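Forums > Robotics & Automation > Kits, Hire and Second-hand
Thread: Prorero two-arm bench kit on hire, is it worth it for small food jobs?
Posted by flatpackfred_ca, October
Replies: 9 | Shares: 18

**flatpackfred_ca**

Hi all, long-time reader and very occasional poster. I run a small prep kitchen (dumplings, bao, a few sauces) and I've been going back and forth on whether to get a pair of arms on the bench for the boring transfer work. Taking buns out of a steamer and putting them on a plate, basically. My neighbour in the same industrial unit swears by a conveyor, but I don't have the room for a conveyor and my volumes are silly small.

Prorero have a hire deal at the moment: two arms, two parallel grippers, controller and their Stimavach teaching software, $196 a day with a one-week minimum. You can also buy the lot outright but they make you ring for a quote, which always makes me nervous.

Has anyone had hands on one? I've read the brochure about six times and it's all adjectives. What I want to know is how long until it picks up a bun without squashing it, and how much babysitting it needs after that.

**ohmslaw_hobart**

Had the previous model in for a fortnight last year, for pastry trays. Decent arms, the joints are smooth and they hold position well. The software was a dog's breakfast though. Every time I moved a waypoint it wanted to recheck the whole path and I'd go and put the kettle on. If Stimavach is the same thing with a new coat of paint I'd give it a miss.

Also ask them who pays freight. I got stung both directions.

**bracket_and_bao**

I've got the current kit on my bench right now, on the same hire deal, and steamed buns is exactly the job, so I might as well write it up properly! Sorry in advance for the length. I'm not connected to Prorero, I'm just a customer (a slightly grumpy one, see the bit on freight).

What's in the crates

Two arms, two grippers, a controller box, a pendant I've barely touched, and far more cable than I expected. Everything bolts together with the supplied hex keys except the gripper mounts, which wanted a size that wasn't in the bag. I had one in the drawer so no drama, but if you're setting up on a weekend in a country town that'd be the end of your weekend.

The arms are heavier than they look in the brochure. Get a mate round.

Setting up

I cleared a white-topped table and put the steamer in the middle with the plate to its right. Anything I'm going to want in a hurry lives on a little side table, well out of reach of the elbows. It took me an afternoon to get both arms talking to the controller, and half of that was my own fault for plugging them in the wrong way round and then wondering why left was right.

The calibration is quick. It walks you through it and the pictures on screen are clear enough that my teenager did the second one without me.

Teaching it

You've got two choices in Stimavach. There's the old style, where you drag the arm to a spot, save it, drag it to the next spot, and so on. And there's the demonstration mode, where you run the whole job yourself a heap of times and it learns from that. Prorero recommend 100 demonstrations for a single pick and place. I thought that was a sales trick to eat up hire days, and then I tried with a lot fewer and got a gripper that was very confident about picking up the air next to the bun. So I did the 100. It's tedious but you can get through it in a day if you have a podcast going and someone bringing you coffee.

Drag and save is fine for things that never move. Buns don't sit in the same spot twice, so for me it was demonstrations or nothing.

The actual bun work

The grippers come with narrow fingers and you set a squeeze limit in the software. Too low and the bun slides out halfway, too high and you've got a waist on it. I landed on a setting near the bottom of the range after sacrificing a good part of a batch (the dog was thrilled). Going straight down into the tray works much better than coming in at an angle. I've got it working from inside a perforated steamer tray, and the bit I worried about most was the rim, so I taught it to lift well clear before it heads for the plate. 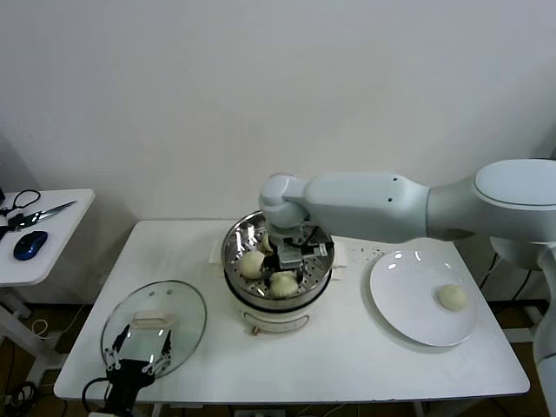 Same bench with the plate empty:
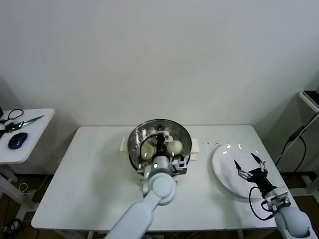
How often it gets it right

Prorero's sales bloke told me 80 per cent out of the box and better with more demonstrations. I'd say that's fair for buns with some space around them. When two of them are touching it gets confused and goes for the gap between, and I haven't found a setting that fixes it. I just load the tray with more room now, which costs me capacity, so factor that in.

It doesn't know when it's dropped one, either. It'll carry an empty gripper across to the plate, open up with great ceremony and go back for the next. There's a paid add-on called Droleo that's meant to detect a missed grasp from the finger position. I haven't tried it and I'm a bit cross that it's extra.

Freight

You pay both ways. It's in the terms, in very small writing, and I'm still sore about it.

Would I do it again? For a trial week, yeah. I'd want to sort out the touching buns before I spent real money.

**flatpackfred_ca**

This is brilliant, thank you so much! Exactly the sort of thing I couldn't get out of the brochure. The touching problem is a bit of a worry because I pack my trays fairly tight on market mornings. Is that the steamer you normally use, or did you have to get a bigger one to fit the gripper in?

**bracket_and_bao**

Just an ordinary electric one, the stainless type with a handle each side. The gripper fits with room to spare going straight down. I did try a deep bamboo basket and the mount kept kissing the side, so watch your basket depth.

**ohmslaw_hobart**

Good write-up, and I'll take back some of what I said about the software if the demonstration mode does what you say. Not all of it. But look at your second photo, there's a cable looping off the side of the left gripper right over the basket. Over a steamer! I'd have that tied back along the arm before I ran another batch. Steam gets into connectors and then you get those lovely faults that only show up at 5 am.

And for my money 80 per cent isn't good enough for a kitchen. One in five buns going wrong is a worse employee than any I've had, and I've had some shockers.

**bracket_and_bao**

Fair cop on the cable. I left slack because the wrist needs it when it turns, and the clips they supply are hopeless. I'll have a go with some hook-and-loop and see if it still reaches.

I don't agree on the 80 though. That's the starting figure, and most of my misses were it failing to grab, so the bun's still sitting in the tray and it has another go. It's slow, sure. Nothing's ruined. If you're counting buns on the floor it's a much smaller problem.

**quietcobot**

Different view from someone who went the other way. We looked at Prorero and ended up with a single arm from Chatzigeorgiou, bought outright, with a soft silicone gripper. One arm is plenty if all you're doing is tray to plate. What's the second one for, in your setup? Seems like you're paying hire on an arm that mostly hangs about.

The soft gripper sorted the squashing in one go, for what it's worth. It's rubbish with anything flat, so no good if you need to lift a lid.

**bracket_and_bao**

The lid is a big part of why I wanted two. I'd like one arm to take the lid off and set it down on the left of the steamer while the other does the plating. Lid handling is next on my list, I've only got it going in the old drag-and-save mode so far and it needs the lid put back in exactly the same spot every time. For plating on its own, I reckon you're right and one would do.

Didn't know about the silicone gripper! Does it fit other brands?

**quietcobot**

There's an adapter plate, but I've never used it so I won't vouch for it. Ask before you order, they were pretty good on the phone with us. And check it's the food-contact version, because there are two and they look the same in the catalogue.

**flatpackfred_ca**

Okay, where I've got to: I've asked Prorero for a week, and whether they'll throw in Droleo for the trial. I've also asked for the freight cost in writing before I pay anything (cheers for that, both of you). I'm going to do my demonstrations with the trays packed the way I pack them for market, touching and all, and see if it copes. If it doesn't, I'll ring Chatzigeorgiou about the single arm.

Bracket, could you post your squeeze setting when you're next at the bench? Mine are a bit smaller than the usual supermarket ones but it'd give me somewhere to start.

**bracket_and_bao**

Will do, I'll be out there after dinner. Remind me if I forget!

Tagged: hire deals, two-arm kits, food handling, grippers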